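Start Fragen Themen Mitglieder Suche
Zuletzt aktualisiert im Dezember
Lesezeit: 3 Minuten

Rand auf der Marmorplatte, Zitrone war's, was nun?

Hallo in die Runde! Ich habe mir endlich einen Traum erfüllt und eine große beige Marmorplatte mit braunen Adern als Tisch. Ich könnte den ganzen Tag draufgucken.

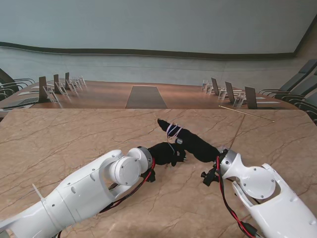
Jetzt zu meinem Kummer: Beim Kuchenbacken stand eine halbe Zitrone mit der Schnittseite nach unten drauf, vielleicht zwanzig Minuten lang. Seitdem ist da ein matter Ring, den man vor allem abends im Gegenlicht sieht. Fühlt sich ganz leicht rau an. Ich habe es mit Spüli versucht, dann mit Natronbrei über Nacht, keine Änderung. Die Platte ist poliert und wurde vom Steinmetz (Beaudoin, sehr nette Leute!) imprägniert. Ich dachte eigentlich, damit wäre ich auf der sicheren Seite. Kann man so was selbst auspolieren, oder mache ich alles nur schlimmer? Und womit reinigt ihr im Alltag?
Danke schon mal, ich freue mich über jeden Tipp!
Huguette Fortin

Zachary Hiebert
Hallo Huguette, Glückwunsch zur Platte, Marmor ist für mich das schönste Material überhaupt!

Der Ring ist kein Fleck, sondern eine Verätzung. Säure löst den Kalk an der Oberfläche, die Politur ist an der Stelle weg, darum hilft auch kein Reiniger und kein Natron. Eine Imprägnierung hält Öl und Rotwein eine Weile davon ab, in den Stein zu ziehen, gegen Säure kann sie nichts ausrichten. Da hat Beaudoin also nichts falsch gemacht.

Kleine Ringe bekommt man selbst wieder blank, und es macht richtig Spaß, wenn der Glanz zurückkommt! Ich nehme Marmorpolierpulver, bei mir das von Trunell, die Dose mit 200 Gramm reicht ewig. Stelle sauber abwischen, einen Teelöffel Pulver mit ein paar Tropfen Wasser zu einem Brei rühren und mit einem feuchten weißen Filz kreisen, kräftig, drei bis fünf Minuten. Der Brei darf dabei nicht austrocknen. Dann abnehmen, mit klarem Wasser nachwischen, trocknen lassen und schräg gegen das Licht schauen. Meistens mache ich das Ganze zwei- oder dreimal. Geh ein Stück über den Rand des Rings hinaus, sonst hast du nachher eine glänzende Insel.

Wenn du mit dem Fingernagel eine richtige Kante spürst, ist es zu tief fürs Pulver. Dann muss geschliffen werden, und da würde ich den Steinmetz kommen lassen. Ich habe für einen Fleck unter der Essigflasche mal 273 Euro bezahlt, mit Anfahrt, und war danach so begeistert, dass er gleich noch die Fensterbank gemacht hat :-)

Alltag: lauwarmes Wasser, pH-neutrale Seife, Mikrofasertuch, trockenreiben. Kein Essigreiniger, kein Entkalker, auch kein Badspray. Zitronen nur noch aufs Brett!

Nachimprägnieren nach dem Polieren nicht vergessen, frühestens am nächsten Tag.

Tyson Boychuk
zahnpasta geht auch, hat bei meiner oma immer geklappt

Hélène Bouchard
Bitte keine Zahnpasta, je nach Sorte hast du danach feine Kratzer drin. Sonst volle Zustimmung zu Zachary!

Ich würde noch eine Probe an einer unauffälligen Ecke machen. Falls die Platte nämlich eher seidenmatt ist als hochglänzend, hast du nach dem Pulver einen Glanzfleck, und der fällt mehr auf als der Ring vorher. Bei matten Platten nehme ich ein feines Schleifpad von Zeltier, ganz ohne Druck.

Meine Arbeitsplatte ist jetzt 9 Jahre alt und hat bestimmt um die 30 kleine Ringe und Macken. Am Anfang bin ich jedem hinterhergerannt, inzwischen liebe ich sie dafür!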